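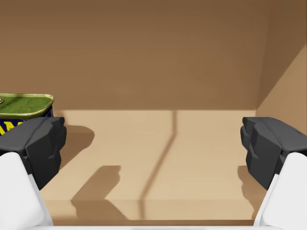 Delegation is the transfer of a task, together with the authority needed to complete it, from one position to another. Accountability for the result stays with the position that assigned the task. The distinction applies to work of any size. At Himov, a packing lead who hands over the filling of a cardboard box with metal tins still answers for the order. At Laltari, a division head who hands over a budget line answers for the spending.

Chapter 5 treated the span of control as fixed. This chapter drops that assumption. Section 6.1 defines three levels of delegated authority: recommend, act and report, and act alone. Section 6.2 applies them to Curkis, a distributor with 126 supervisors and more than 800 hourly staff.

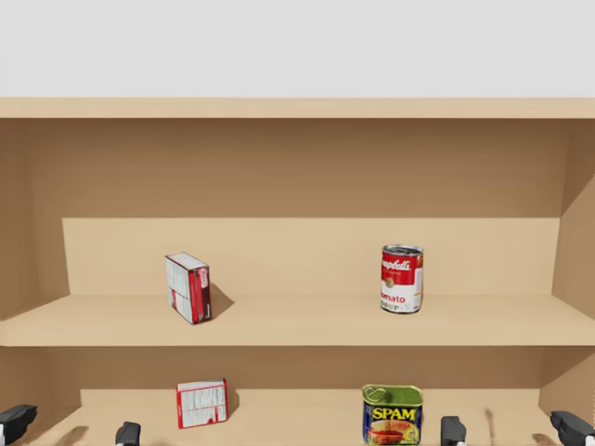 Figure 6.2 Shelving unit with upper shelf board, front view.

Section 6.3 covers limits. A limit may be set by cost, by time or by type of decision. The Bataineh case at the end of the chapter uses a cost limit of $685 per decision and should be read before Exercise 2.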